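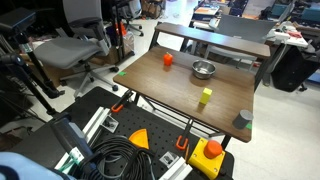 Velimir Nikolovski says he'll believe in kitchen robots the day one of them clears a table without being told where the cup is. He's been saying that to me since April, and I still don't have a good comeback.

So welcome to the December gallery, posted 12 December 2025. It's a short one this month! I keep this page for anyone who wonders (like I do, every single evening around dish time) whether a machine is going to take over the boring chores. The setup is a pepper, a bowl, a cup and a block on a table, with the big red stop button within reach. Picking up one thing and putting it in another sounds like nothing. My toddler nephew does it for fun. But a bell pepper is slick and lumpy, and a steel bowl is shiny, and shiny stuff is a pain for cameras.

Next one has the arm in it, with the gripper over the cup side of the table. I love the cup as a test – it's the chore I'd hand over first. I'd happily wait 15 minutes for a job that takes me 30 seconds, as long as I'm on the couch.

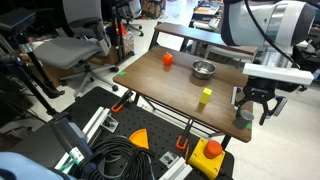 Zdenka Bošković wrote in to say speed is the wrong thing to worry about, and that she'd want to know what it does when the cup is half full of coffee. Fair point. I've asked the same thing about the shelf stockers they keep promising us at the Nerken store in Tosstead, and I'm still waiting to hear back. More pictures in the new year, I hope.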